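Pre-Tournament Gym Walk-Through, with my comments
Plangate Rec Center, main court

I do this walk the night before we open the doors for the summer hoops tournament, and again at 7 a.m. with a coffee in my hand. Copy it for your own gym if you like. My notes are chatty, sorry, but the boxes are real boxes and they do need ticking!

FLOOR

Dust mopped, both directions - OK
Mop head was changed in June and it still picks up fine.

Dead spots and loose boards - WATCH
The left wing by the visitor bench still has that soft bounce. Not a trip hazard, but I put it on the sheet every time so it doesn't get forgotten. Work order 946 is open.

Water on the floor under the roof vent - OK
Dry both times I looked. If it rains overnight, look again before warmups.

Towels at both baselines - FIXED
Only one end had them. Stole a stack from the pool.

BASKETS

Rim height, both ends - OK
Ten feet on the nose.

Breakaway rims snap back - FIXED
The east rim was slow coming up, so I tightened it and tried it again with my full weight hanging off it (not graceful). Good now.

Backboard padding - FAIL
Bottom edge pad on the west board is split at the corner. The new one from Bremex is on its way, and until it gets here we have the old pad strapped on. Check those straps between every game, please, they creep.

Net loops - OK
All hooked. I like to run a hand around the whole rim, it takes a few seconds and you find things you'd never spot from the floor. 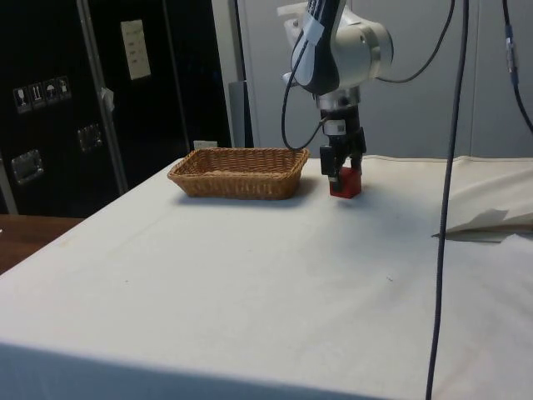
Semwal wrote back on last year's sheet that the wall pads behind the baskets matter more than the ones on the boards, and that we should be pressing on every one of them to feel for hard spots. Fair point, and I'd been skipping it. It's now its own line.

Wall pads behind both baskets - OK
Pressed them all. One had slid down behind the east basket and left a strip of bare block at the top, so I hung it back up and put in a longer screw.

BLEACHERS AND CROWD

Posted limit is 400 and the sign is up - OK
We will hit it for the final, we always do. Somebody at the door with a clicker from the semis on.

Aisles clear, rails tight - FIXED
Rail at row three wobbled. Two turns of a wrench.

Folding chairs, 126 out - WATCH
The front row was set too close to the sideline, so I dragged it back. People will scoot forward again in the second half, so whoever's on the floor has to be a bit of a nag.

Exit doors open from inside - OK
The back one sticks, but a normal push does it.

SCORER'S TABLE AND FIRST AID

Cords taped flat - OK
The Eltura scoreboard cord crosses the walkway, so it gets tape the whole length.

Ice packs, 27 in the freezer - OK
More than last year, when we ran out by the second night.

AED light is green - OK
Pads are in date until December. Order new ones in the fall!

Horn works - OK
Very much so. My ears are still ringing.

STILL OPEN
West board pad, soft spot on the left wing, and the lock on the ball closet, which I keep meaning to write up and now have.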